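Week 6 handout: The sofa problem (soft surfaces and stray clothes)

If you missed the session in March on hard surfaces, go back and read that one first, please. I'm going to lean on it quite a bit. Counters and tables are easy. You can see what's on them, you can wipe them, and things that don't belong there look wrong right away. Sofas are another animal, and I've been looking forward to this week since we started!

A sofa is the one piece of furniture in the house that everybody treats as storage without ever deciding to. People come in, take something off, and down it goes. I do it too (my gray cardigan lived on the arm of my couch for most of the winter). So today is about the living room reset, and mostly about clothes, which make up the bulk of what you'll be picking up.

Some words I'll be using

A "stray" is any item that has a home somewhere else. A "resident" belongs on the sofa: cushions, the throw, maybe a book if the client reads there. A "maybe" is something you can't place without asking. You'll notice that I don't have a word for trash. We covered that in week two and I'm not going back.

The order I work in

Strays come off first, all of them, before you touch a single cushion. I know it's tempting to plump as you go. Then you'll lift a cushion, a sock will fall down the back, and you'll have to start over. Clothes go into one carrier, dishes go on the tray, paper goes in the folder. After that, pull the seat cushions forward and check the gap at the back and both sides. Vacuum with the upholstery tool, working from the back of the seat toward you. Cushions go back in, seams lined up, and the throw goes on last.

Please check pockets as the clothes come off, while you're still standing at the sofa. Gym shorts are the worst for this – there's often a little inside pocket at the waistband, just big enough for a key, and it's easy to miss when the whole thing is in a ball.

Reading a piece of clothing

Before it goes in the carrier, give each item a quick look. Is it inside out? Is there a care label you can still read? Does it have more than one color? Red with white trim gets its own little warning from me every term, so let's spend a minute on it.

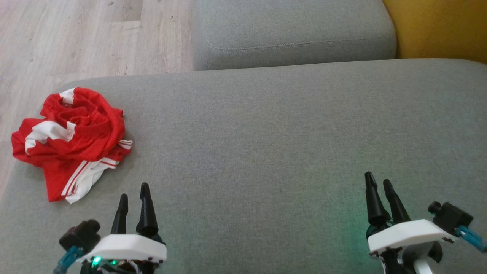 Skemel Adult Learning, Department of Home and Household Skills

A red garment bunched up on light gray upholstery, with white bands and stripes on it, gives us two things to talk about. The first is the fabric underneath. Strong reds can give up color when they're damp, and pale woven upholstery is very good at taking it. If you pick up something like this and it feels even a bit damp, move it right away and press a clean white cloth on the spot where it was. Color on the cloth? Stop there, write it down, and tell the client before you try any product at all.

The second is the trim. Unless the label tells you otherwise, wash this kind of thing cold, inside out, with other reds or darks, and get it out of the machine as soon as the cycle ends. Leaving it in a wet heap is how white stripes go pink. I lost a very nice pair of running shorts that way and I'm still a little sore about it.

Don't fold it on the sofa, by the way. A soft seat sinks under your hands and you'll chase the creases all day. Shake the item out, hold it by the waistband, put one leg over the other, and do the actual folding on a table. If it's going in the wash, skip the fold.

Edges and floors

Things left near the front of a seat cushion end up on the floor sooner or later. On a wood-look floor that's no big deal, since you'll see them and they'll pick up some dust at most. On a patterned rug you can walk right past a dark sock twice. So sweep your eyes along the floor in front of the sofa and down each side before you plug in the vacuum.

Practice for this week

Do a full reset on your own sofa, or somebody else's if they'll let you, and keep the log sheet going while you work. I want the strays listed in the order you picked them up, with one word for where each one went. Up to 300 words on anything that gave you trouble. "I didn't know whose it was" counts as trouble and I'd love to read about it.

We meet in room 179 as usual. The Iretti upholstery brushes are in the second drawer, and they go back in the second drawer. If you're coming over from the Vuditbridge site, the side door code is still 2143.

Log sheets are due 2018-04-28, on paper or by email, either is fine. Next time we do bedding – bring a fitted sheet, the more annoying the better!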